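# "First I look at the back": Kerstin Brinkmann on old dollhouse furniture

By Munther Abu Hammour, February 10, 2021

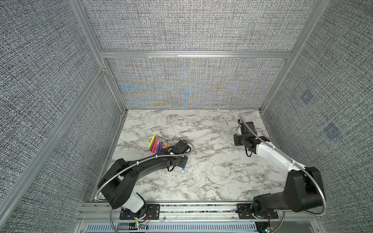
*Crayons on a marble-patterned tabletop.*

Kerstin Brinkmann began with one small cupboard. It had two doors, one missing knob and a paper label on the underside with the word Flerier, and she bought it at a market in Ham for the price of a lunch. "I did not know what Flerier was," she told me by telephone. "I thought maybe it was the name of the child."

It was the name of the maker. Today she owns 147 pieces of dollhouse furniture, most of them from Flerier and from the smaller workshop Galurero, and collectors write to her when they cannot decide what they have.

I asked her first how she tells the two apart. "First I look at the back," she said. "The front was for the child, so everybody made the front nice. On a Flerier piece the back is a thin board, held with very small nails. Galurero used glue only, and the glue has become brown with the years. If I see new white glue, I know that somebody was repairing."

A repair does not disturb her very much, if the seller speaks of it. What she does not like is new paint. Last December she was offered a kitchen set of 6 chairs and a table, described as original, and the seller asked 800 euros. "The color was too even. On a real chair the paint is worn where the small fingers took it, at the top of the back and at the front legs. These chairs were worn only on the seat. But no child holds a chair by the seat!" She offered 200 euros, and the seller refused. She still thinks about the table, which was in her opinion the only good piece.

We spoke for a long time about cleaning. Many readers have asked me about this and I hoped for a recipe, but she has only a soft brush, a dry cotton cloth and some patience. Water she does not use on anything with printed paper, for example the little bookcases where the books are only a strip of lithograph. "One drop and the gold letters swim away. I have done it myself, with my second bookcase, and I keep it on the shelf so I remember."

For textiles she is a bit less strict. The curtains and bedding which come with a house are often not from the same time, and she changes them freely, but the old ones she puts in an envelope with the date and the name of the seller. She has a full drawer of such envelopes. Her son calls it the archive.

Does a piece need its label to have value? "It helps the price, of course. It does not help the cupboard." She has seen labels that were taken from a broken piece and put on another one, and she advises to look at whether the wood around the label is darker than the wood under its edge. A label which has lived there a long time leaves a light shadow when it lifts.

Her biggest piece is a three-story house which she calls Eden, after the word that is written in pencil over the inside of the front door. Who wrote it she could not find out. The wallpaper in the upper bedroom is original, the staircase is not, and the kitchen is still empty. She is looking for a Flerier stove with the green oven door, and would be happy also with one that has lost its pots.

"Only please," she said before we hung up, "nobody should paint it for me first."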